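Last updated: 17 January 2024
Print this page | E-mail this page

Progress report to the Tristgate Fund
Project: Patient registry and family support for hereditary angioedema, Vedenbridge and Nusemstead
Prepared by: Fidelina Condori, project lead
Reporting period: second half of the grant year

1. Enrollment

The registry opened to new families at both clinics at the start of the period. The target was 30 enrolled households by the close of the grant year. At the end of this period 21 households were enrolled, 12 of them through Vedenbridge and 9 through Nusemstead. Enrollment at Nusemstead was held up by a change in the consent form, which the clinic's review board asked us to split into separate forms for adults and minors. The revised forms were approved in November and are now used at both sites.

Six households that expressed interest have not returned their forms. Maritza Restrepo is contacting them by phone. Two calls are made before a household is moved to the inactive list.

2. Attack diary

The paper diary was replaced with a shorter version. The old diary asked for a narrative entry for each swelling attack, and many entries were left blank or filled in weeks later. The new version uses check boxes for site, severity, and treatment, with one line for remarks. Return rates for the new diary will be given in the next report, when a full quarter of data is available.

Walter Huaranga has entered the returned diaries into the registry database. Entries with missing dates are kept but flagged, and are left out of the attack frequency tables.

3. Daily living survey

The survey on household tasks during and after hand swelling was sent to all enrolled adults. Questions cover dressing, laundry, food preparation, and opening medicine packaging. Responses are still coming in and no tables are included here. 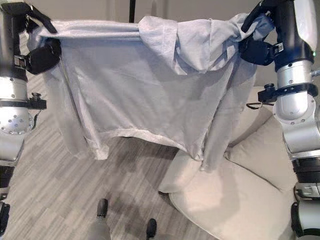

Handling a light-colored garment with two robotic arms.

Early comments on the survey form concern its length. Several respondents said the dressing and laundry sections overlap. Nayeli Londoño is merging these sections for the second mailing. Item numbers will be kept the same where possible so that the two sets of responses can be compared.

4. Family support

The support group met monthly at the Gilbert Center. Topics were self-injection practice, travel letters, and school emergency plans. The school plan template was revised after parents asked for a shorter page that a front office could keep on file.
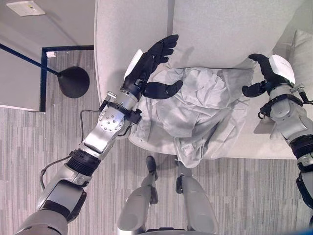

The revised template has space for two emergency contacts, the location of the medicine, and the name of the staff member trained to give it. It is available in English and Spanish. A separate sheet for sports coaches is in draft and will be reviewed by the clinic nurses at both sites before release.

5. Budget

Spending is within the approved total. Printing costs were over the planned amount because of the consent form change. Travel was under. We request approval to move the unspent travel funds to printing and postage. No change to staff lines is requested. Matvii Vakulenko has sent the itemized statement under separate cover.

6. Open items

Data sharing agreement between the two clinics: signed by Vedenbridge, pending at Nusemstead.
Second survey mailing: waiting on the merged form.
Coach sheet: in draft.
Enrollment shortfall: a no-cost extension of 6 months may be needed to reach the target. A formal request will be submitted if the shortfall remains at the next reporting date.

Questions on this report should be sent to the project lead at the Vedenbridge office.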